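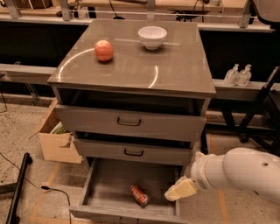
Drawer cell, arm inspection - Fekbridge, Saturday shift
Checked by: Hedvika Oravec

1. Emergency stop, both buttons. OK.
2. Arm casing: cracks, loose covers, fluid at joints. OK. Wiped down.
3. Wrist vent. Dust on the ribs, brushed out.
4. Gripper fingers: wear, play, grip marks. Slight play on closing. Within limit, recheck at 200 cycles.
5. Cabinet position against floor tape. Moved back 2 mm.
6. Drawer handles, screws tight. OK.
7. Drawer runners. Bottom runner stiff over the last part of travel. Greased.
8. Floor cables clear of bottom drawer at full extension. Comment: cable on the left side runs too close to the drawer front. Reroute before the next long run.
9. Low reach test, bottom drawer fully open, yellow block beside the can. Arm speed limited to up to 100 mm/s. No contact alarm logged - see comment below.
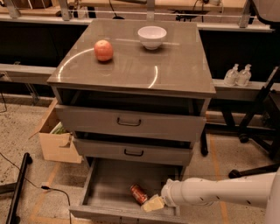 Ľudovít Tóth: Item 9 should be repeated with the drawer half open. The side wall clearance is smaller there and the alarm threshold was changed after fault 321. I would also hold item 4 open until the play has been measured with a gauge.

Items 4, 8 and 9 left open. Cell released for reduced speed only.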